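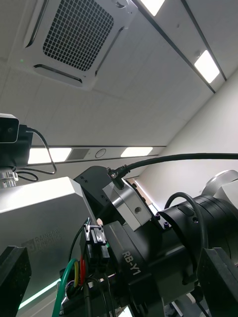 5 min read

The robot was the easy part of the budget. It was one line, it had a quote attached, and everybody in the room had already spent a year wanting it. I've come to distrust any spreadsheet where the biggest number is the one people argue over least.

I run the lab side of things at Sotelo, a small shop that builds handling cells for people who pack and sort things. When we decided to get into two-armed work, I was handed the purchasing, on the grounds that I own a calculator and had once returned a printer successfully. We are now planning the second station, so I've been going back through what the first one cost us, mostly at night, with crackers.

Let me start with cables. My original plan had a line called "misc. cabling" with $50 in it. I remember typing that. I remember feeling slightly generous. What I had in mind was, I think, a couple of USB cords and a bag of zip ties. What I had not pictured was that every wrist camera wants its own cable, that the cable has to reach while the arm does whatever the arm feels like doing, and that the cable which is long enough for the worst pose will be a jump rope in all the others. So you buy the right-angle connector. Then you buy the other right-angle connector, the one that points the correct way. A single decent flexible cable with a screw-down end ate the whole $50 and asked what was for dessert.

The line for the new station says $700. It is still called "misc. cabling" because I am sentimental.

Next, brackets. A bracket is a piece of metal with holes in it, and I had assumed the price would reflect this. We got ours machined by Tirkix, who do lovely work and charge for it, and who also charge for the second version, the one where the holes line up with the camera you bought instead of the camera you meant to buy. We went through 3 versions. I keep the first two on my desk, where they hold down the invoices for the third.

If you are doing this for the first time, my advice is to order the camera, hold it in your hand, and only then let anybody draw anything. Data sheets are written by optimists. And leave the printed plastic prototypes in the schedule even when somebody tells you they can go straight to metal. That somebody was me.

Then there's the matter of fingers. Gripper fingers are a consumable, like brake pads or interns' patience, and I had budgeted for exactly the pair that came with the hand. The pads wear, and now and then one goes missing and is found in a bin of parts at a customer demo. Mutitz sells replacements in packs, and there is a price break at 40, which seemed like an absurd number of fingers until I worked out how fast we were getting through them. I bought the 40. They live in a drawer that new hires open by accident.

The room was a surprise too. I'd put down nothing for it, since we already had one. It has a ceiling and everything. But the people who teach the robot its work spend long hours next to it, and so the air conditioning, which had been fine for storing boxes, became a Topic. So did the lights. A camera that moves with the wrist ends up aimed at every part of a room sooner or later, including straight up, and I learned more about overhead lighting in one month than I ever wanted to. We had a contractor from Vurnstead come and look. He looked for a long time. The looking was billed.

I'd also like to say a word about lead times, because mine were fiction. The large things came when promised. The small things did not. We had the arms standing there, powered and perfectly willing, waiting on a plug. A multi-pin plug, with a latch, of a kind that apparently everyone on earth needed that season. I now order spares of anything smaller than my thumb at the same moment I order the thing it goes into, and if accounting asks, I say they're part of it.

So the plan for the second station looks different. The hardware line hardly moved. Under it there are now separate rows for cables, brackets, pads, spares, cooling and a row that just says "plugs," and the total of those rows made my boss go quiet and ask if I was sure. I said I'd been sure the first time. She signed it anyway.

We order in August. The lights are still being discussed, and I have a quote from Tirkix to answer before they go ahead and cut something.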